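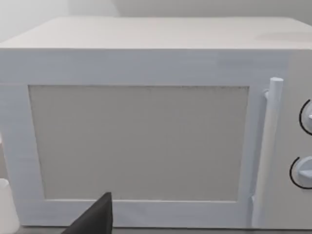
How often should you clean a microwave?
A quick wipe inside once a week and a proper clean once a month will keep most family microwaves in good shape, and if you're a big soup-and-spaghetti household you may want to do the proper clean every other week.

I wrote that down for my niece when she moved into her first apartment, and then of course I kept going, because there's always one more thing to say about a kitchen. So what follows is the longer version (pour yourself some coffee!).

Steaming off the splatters

Fill a microwave-safe bowl with a cup of water and drop in half a lemon, cut into slices, or two tablespoons of white vinegar if lemons are expensive that week. Stand a wooden spoon or a wooden skewer in the water so it doesn't heat past boiling and jump at you. Run it on high for 3 minutes, then leave the door shut for 5 more. This is the part everyone wants to skip, me included, but the steam does the softening while you go and fold something. Take the bowl out with oven mitts and wipe the walls and ceiling with a damp cloth. The ceiling is always worse than you think.

If there's a burnt-on patch, make a paste of baking soda and a few drops of water, dab it on, and let it sit while you wash the turntable in the sink. Let a hot turntable cool before it goes in the water. Rinse the paste off well or it dries to a white film and you'll be wiping it twice.

Please don't use steel wool inside. My neighbor Andor Tóth did that to a perfectly good oven and scratched the lining, and the scratched bit rusted by January.

The outside

Unplug it first. A soft cloth wrung out in warm water with a drop of dish soap takes care of the top and sides, and a second cloth with plain water takes off the soap. Spray onto the cloth, never onto the machine, and keep well away from the vents. The top collects a greasy sort of dust if you live near the stove like mine does, and for that I let the warm cloth lie on it for a minute before rubbing.

I know it's tempting to use the top as a shelf. I did it for years, with the bread and the mail and once a whole tray of seedlings! Check your manual about how much clearance it wants, and keep paper off it in any case.

Smells

Popcorn is the worst, and fish comes close behind. Leave the door open for an hour, and if that doesn't do it, put an open dish of baking soda inside overnight. Tape a note on the door so someone doesn't heat it up with their oatmeal in the morning. Coffee grounds work too, and Muthoni Kashindye, who reads this page and writes me lovely letters, swears by a saucer of vanilla extract.

The door seal

Run a damp cloth around the edge where the door meets the oven, and look it over while you're there. Crumbs stuck in that spot can keep the door from shutting snugly. If the door is bent or the seal is torn, stop using the oven and have someone qualified look at it.

Next time I want to get into toaster crumbs, and the drawer underneath the stove.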